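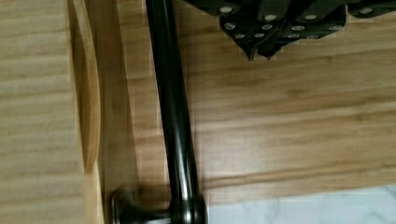 The handle, dark metal on pale wood. Ehlers fitted it to save people bending.

Bastian Ehlers does not own a knife block and would like you to get rid of yours. He has been arranging other people's kitchens for eight years, and when I told him I had come to be convinced about cutting boards that double as storage, he said he wasn't sure he could help.

"I'd keep the board," he said. "The rest, you tell me."

I had my doubts before I arrived. Every January somebody wants to sell us a calmer kitchen, and it usually comes with more stuff in it. Ehlers works alone under the name Nunlow and charges $339 for a first visit, during which, he admits, he mostly moves the toaster.

I asked why the toaster.

"People plug it in on the day they move in and it stays there for life. Then they build the whole kitchen around it. They chop next to it, they put the pot next to it, and they tell me they have no counter."

But his own toaster sits right by his cutting board, I pointed out.

"It's a short cord," he said.
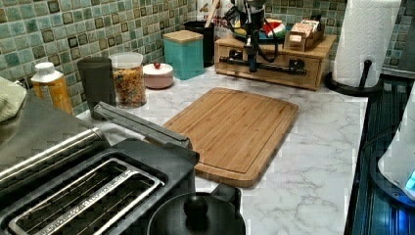

He is fond of the back wall, I'll give him that. His rule is that anything standing against the tile has to be reached for every day, and everything else goes in a cupboard. I asked whether he really opens that little pink pot with the red knob every day. He thought about it for longer than I expected. "Most days," he said. The jar beside it, he insisted, earns its place. A clear jar gets emptied, in his view, while a box of the same food goes stale behind the flour.

He has no study to back this up. He has his clients, and by his own account the ones who disagree don't call again.

We got onto bamboo, which he likes and I don't. My last bamboo board split down a seam after one winter. Ehlers asked if I had put it in the dishwasher. I had, twice. He let that sit there.

"Wipe it, dry it, stand it on its edge overnight," he said. "The groove is for juice. If you're cutting a melon you'll be glad of it. If you're cutting bread it's a place for crumbs, and I won't pretend otherwise."
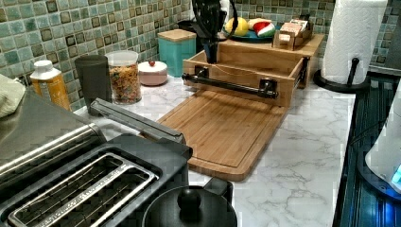 His real argument is that utensils should live where the cutting happens. A spatula in a drawer, he says, is a spatula you buy again. I said a spatula standing out in the open collects grease. He said only if you fry the way his brother does.

And the bar across the front of the box? A towel goes there, in theory. I asked how often one does.

"When company comes," he said.

He told me about one job, a narrow kitchen with 1,915 stenciled over the door, comma and all, because the owner had used a kit meant for prices. She had spent $2,000 on organizers from Damari and Starnel before calling him. He kept a fruit plate and a paper towel stand and boxed up the rest. I asked if she was happier. He said she had more room to put down groceries, and that he doesn't ask the other question.

I went home and moved my toaster to the far end. The cord doesn't reach.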